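Kerngate Residents' Association
Minutes of the meeting held in the ground floor lounge, September 30, 2019

Present: Lorna MacAulay (chair), Wayne Bellamy, Efthymia Kalogeropoulos, Manolis Giannakopoulos, Stelios Stamatopoulos (minutes)
Apologies: none received

1. Minutes of the last meeting
Agreed as a true record, with one change. Item 4 should read "Allden stairwell", not "Nidell stairwell".

2. Matters arising
The light outside the Allden stairwell has been mended. Wayne reported that the bin store door still sticks at the bottom. He has planed it once and will do it again.
The notice board key has been found and is back on its hook.

3. Money
Balance in hand is £217. The summer lunch took £67 after costs. Lorna asked that receipts be handed in with the name of the buyer on the back, as there were 2 at the lunch which could not be matched to anyone.
It was agreed to put £200 aside for the winter coat share and leave the rest where it is.

4. Winter coat share
Efthymia has the use of the spare bedroom in Flat 6 for sorting until the share is over. The rail has not arrived, so coats are being folded on the bed for now and then moved to the shelves in the hall.
Wayne asked whether padded coats could go in the vacuum bags left over from May. Efthymia would prefer not, as the filling stays flat in the channels for a long time afterwards. Manolis said his own had come back up after a turn in the dryer. Left to Efthymia to decide.
Agreed for folding:
- zips and poppers done up first
- pockets emptied, and anything found put in an envelope with a note of which coat it came from
- quilted things folded in loosely and kept at the top of the pile
- straps and belts left on
- nothing heavy stacked on padded items
Lorna asked that coats be kept off the carpet. Stelios to bring a clean sheet for the hall shelves.
Coats that need a wash are to go to Mitsotakis-Vlachou, who will do them at the same price as last year. Small marks can be sponged at home.

Green quilted, on the flowered bedding in the sorting room
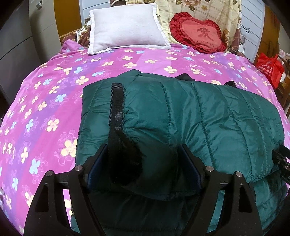
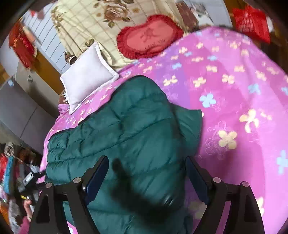
5. Labels
Manolis has a roll of brown card labels and some string. Each label is to carry the size and nothing else. Lorna felt the size should be large enough to read without glasses. Agreed. Labels to be tied through the hanging loop, or through a buttonhole if there is no loop. No safety pins on padded coats.

6. Nidell side garden
The hedge is over the path again. Wayne will cut it back before the coat share so that people can get by with bags. He asked to borrow the long shears and Stelios will leave them in the porch.

7. Any other business
Efthymia asked for spare hangers, wooden or plastic, no wire ones. To be left outside Flat 6, not in the lobby.
Manolis asked if the lounge radiator could be looked at. Lorna to ring.

8. Next meeting
Same room. Lorna to put the date on the notice board.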